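Tapley by Hasden
Two-arm planning and perception software for bench-top robots

Tapley is the software we wish we'd had when we first bolted two arms to one rail and asked them to share a table. It takes in what the cameras see, works out what can be picked up and from which side, and gives each arm a path that keeps it clear of the other arm, the table and whatever happens to be lying about. It runs on an ordinary Linux PC, it talks to most small six-axis arms, and you can have it moving something gently across a bench by the end of your first afternoon.

We are a small company and we write our own pages, so please forgive us if this one goes on a bit. There is a short list of requirements near the bottom if you'd like to skip to it.

Why clutter is the hard part

Most planning tools are lovely on a tidy bench. Put one block in the middle, ask for it to be moved to the left, and you'll get a smooth path every time. Real benches have a storage box with a shiny lid, a glove someone has put down, and a heap of long thin things lying side by side and nearly touching. Rolls of food wrap are our favourite test for this, and we have been through a good many of them. They are long, they roll if you nudge them, half of them are glossy or see-through, and a gripper coming in at a slightly wrong angle will push the one next door along with it.

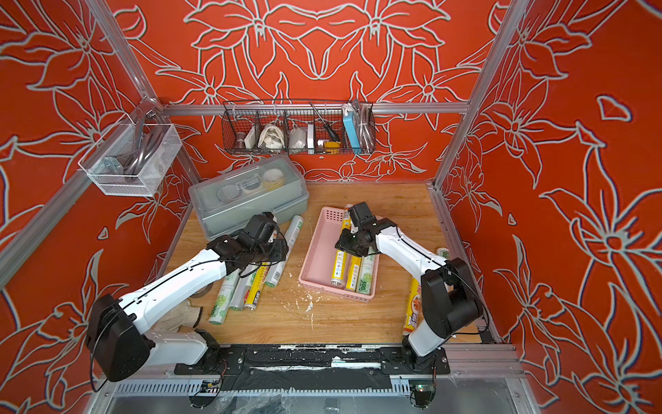 Tapley treats the two arms as one machine with a single plan. When you give it a sorting job, such as taking rolls from a pile and putting them in a basket, it looks at every item it has found, gives each one a score for each arm, and shares out the work so that neither arm has to reach across the other unless there is no better way. If both do need to be over the same patch of table, one of them waits. The wait is worked out as part of the plan, so you can see it on the timeline before anything moves and argue with it if you like. (You can drag the blocks about. We spent far too long on that bit and we are very fond of it.)

The planner refreshes its picture of the table 30 times a second and will re-plan in the middle of a move if something has shifted. You can set how fussy it should be. A low setting carries on through small changes, which suits boxes and tubs, and a high setting will stop and think again if an item has turned by a few degrees. For anything round we'd start high and come down slowly.

Two views, one map

The overhead camera is good at telling Tapley where everything is in general, and much less good at the last few centimetres, when the arm itself gets in the way. So Tapley takes a second view from each wrist and joins it to the first. As the fingers come down, the weight given to the wrist view goes up, and by the time they are at the height of the item the wrist view has nearly the whole say. You choose where that handover begins. The default is 8 cm above the table, and most people leave it there.

Clear film and glossy sleeves used to give us a great deal of trouble. Depth readings on them come and go, and older versions would see a hole in the table where there was a perfectly good roll. From version 6 onwards Tapley looks for long straight edges in the colour view as well, and uses them to fill in the shape when the depth goes missing. It still gets things wrong now and then — a pair of rolls lying tight together may be read as one wide box — and when it isn't sure, it marks the item in amber and asks for a look from another angle before it commits.

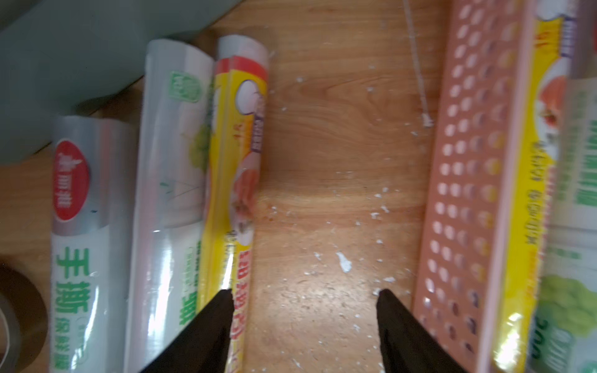

You can also tell it what to leave alone. Crumbs, flakes, bits of string and other small scraps can be set as "ignore below this size", and they'll drop out of the map so that the arms don't make a great detour around them. We would ask you to be careful with that slider if you handle small parts. Phyllis Lightfoot, who looks after support, once spent most of an August morning on the telephone helping a customer find some screws that Tapley had quite properly been told did not exist.

Hand guiding and recording

Not everything is best planned from scratch. If you have a lead-through or leader arm set-up, Tapley can record what a person does and keep it as a named skill, with the joint positions, the gripper opening and every camera view lined up to the same clock. You can then play a skill back as it stands, or let the planner keep the last part (the approach and the grasp) and work out the rest afresh for wherever the item is today. Recordings export to plain files with a written description of every column, and you don't need a licence to open them.

Each licence comes with 40 ready-made skills for common jobs: picking from a pile, standing a tube on its end, passing from one hand to the other, lowering into a basket without catching the rim, and so on. They are starting points and you will want to tune them.

What you'll need

A PC running Linux, with a separate graphics card
One or two arms with six joints each and a supported driver
One fixed camera with a clear view of the table
One wrist camera for each arm
A printed calibration board (supplied, or print your own)
A stop button within reach of whoever is at the bench

Arms from Hivico work straight away, and so do those using the open Ondamska driver. For others, send us the model name and we'll tell you plainly whether it is worth trying.

Calibration

Allow half an hour for the first go. Tapley waves each arm in front of the board, works out where the cameras sit, and then asks you to touch four points on the table to check. After that it checks itself each morning and only bothers you if a camera has been knocked. If you mount your arms on a shared rail, tell it so on the first screen. It will hold the distance between the two bases fixed, and the results are a good deal steadier.

Licences and trying it out

A single licence covers one bench with one or two arms, and includes a year of updates. Teaching departments pay half. The trial version is the full program with nothing taken away, and runs for 30 days from the first time an arm moves, so you can install it early and take your time over the wiring.

If you'd like to see it working on your own awkward objects, Phyllis Blackburn runs our demonstration bench and is always pleased to be sent a box of them. Please put your name on the box, and tell us on the order form whether you want the contents back.

Page last updated 27 October 2023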